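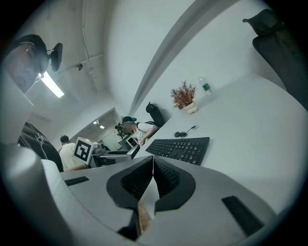 2 min read · 332 words in the full chapter

Setting Up Your Stetora Shared Desk

Welcome, and thank you for choosing the Stetora for your office! Before anybody settles in for the day, please set aside a little time for the keyboard and mouse — a desk this long gives you plenty of room to play with, and it's worth finding a spot that feels right.

1. Pull up your chair and sit the way you normally sit, with your shoulders down and your feet flat.

2. Lay the keyboard on the white top within easy reach. It can sit straight or on a slant, whichever your wrists like better.

3. Put the mouse on the side you use. Left-handed folks, go right ahead and move it over.

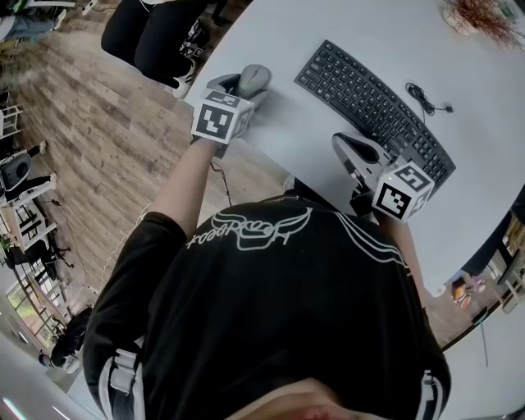
Fig. 29. Black keyboard set diagonally, gray mouse to the left of it.

4. Slide the mouse in a few slow circles. If it bumps the keyboard, give it another inch or two and try again.

5. Coil any spare cable loosely and leave it behind the keyboard, where your sleeves won't catch it.

Note: Plants are very welcome on the desk (we're fond of them ourselves), but stand the pot well away from the keyboard, and carry it to the sink for watering.

Caution: Keep water bottles capped and toward the back edge. Unplug a keyboard right away if it gets wet.

Replacement cable clips are part number 579. Ask for Consuelo Aguirre at our Rolbridge office and she'll gladly put a set in the mail for you.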